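Home & Storage Help > Shelving and Organizing

Can I keep fruit in a white cubby shelf in the bedroom, or is that asking for trouble?
Posted by pearandplaster, 25 May 2019

Hi all! Long-time reader, first post, so be gentle. I have one of those tall white open cubby units, the Ladeo one with the mixed compartment sizes (some deep, some shallow, a big upright board down the middle). It was sold as a book and toy shelf and it's been standing against the wall in our small spare bedroom since April with not a lot to do. Meanwhile our kitchen is tiny. I mean TINY. The fruit bowl lives on top of the microwave and gets moved every single time somebody wants to cook, and the stuff at the bottom goes soft before we ever find it.

So I had the idea of putting fruit in the cubbies. One kind to a compartment, so I can see what's there and what needs eating, and I'd carry it in and out in a little plastic basket. My sister thinks this is bananas (sorry). She says the boards will stain and swell and the bedroom will smell like a juice bar, and that I should stop messing about and get a proper Vastidico pantry rack.

What I want to know:

Will fruit sitting straight on the shelf mark a matte white finish? Do I need liners, and if so what kind?

Does any fruit hate being kept with other fruit? We buy whatever looks nice, so it could be pears one week and mangosteens the next.

The side panel has small open screw holes on the outside and it bugs me that crumbs or bugs could get in there. Plug them or leave them?

And has anyone done this in a room with a bed in it, or am I the only one?

I've cleared the whole thing and I'm ready to go, I'd just rather hear the bad news first. Thanks!!

Tatiana Ondrejka

You're not the only one! We kept apples and squash in a bedroom for years when I was growing up, because it was the coolest room in the house. My grandmother would have laughed at anybody who thought that was odd. So go for it, with a few things I picked up the hard way.

On the marks: whole, sound fruit with dry skin won't do anything to a wipeable white board. What does the damage is the one piece that's split or going over underneath, where you can't see it. The juice sits there and works its way into the seam where the shelf meets the side, and if your boards are the pressed kind with a coating, that seam is where they puff up. I had a Tornon bookcase go that way from one plum. One! So turn things over when you walk past, and wipe up with a barely damp cloth and dry it after.

Liners are up to you. I use plain paper towel folded once under anything soft and nothing at all under apples. Skip the rubbery mesh drawer liner, crumbs and sticky bits get down in it and you never want to wash it as often as you should.

On mixing, yes, it matters some. Ripe pears and apples give off ethylene gas, and that pushes the other fruit along faster. An open cubby doesn't stop the gas, but a bit of distance and moving air helps. I'd give the pears a compartment on one side of that middle board and put whatever you want to last on the other. Mangosteens don't keep long at room temperature whatever you do, so buy a few and eat them. If the rind has gone rock hard all over, it's usually too late.

Don't pile things up, either. I know it looks like wasted space with one pear in a great big cubby but a single layer is the whole point of doing this. Put the fruit you want eaten first at eye level. The low cubbies get forgotten in my house, so that's where I'd keep the onions, only not next to a bed, so maybe forget the onions.

For the screw holes, the little white push-in caps from the hardware store are fine. I got a bag of 80 for next to nothing and I'll be handing them down to my grandchildren. Check they're the right width before you buy.

One more thing, and this goes for anybody with a tall shelf: fix it to the wall. It's light when it's empty and people lean on it.

I set mine up the same way, one fruit to a cubby, and a small basket for carrying:

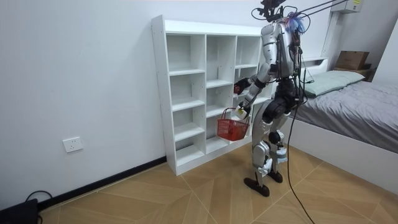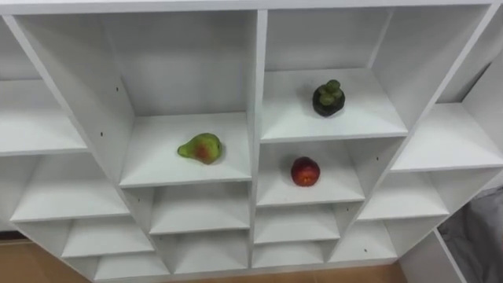
White cubby shelf: with the red basket in the first one, and in the second a pear on the left and a mangosteen up on the right with another red fruit underneath.

mudroom_dale

Fruit flies. That's my answer. Had 23 peaches on an open shelf one summer and never again.

Wanigasekara Shelving fan

I'm with Tatiana on most of this but I'd go without the paper towel. It holds the damp against the board if something leaks, and you end up with a soggy patch that you don't spot until you lift it. I use cheap saucers from the thrift store, 2 or 3 pieces of fruit on each, and they go straight in the sink when they get grubby.

Also watch the sun. If your shelf gets the afternoon light, the pears will go from hard to mush while you're at work. Mine did fine once I moved the shelf 5 feet along the wall. And dale has a point about the flies, so rinse and dry everything before it goes on the shelf (except berries, which belong in the fridge anyway) and don't leave anything past its best in there overnight.

Your sister can keep her pantry rack. I had one and the wire left dents in my tomatoes.

pearandplaster

Thank you!! Saucers it is, and I'm getting the caps tomorrow. Tatiana, did you wall-fix yours with one bracket or a pair? Mine came with a single strap and it looks a bit flimsy to me.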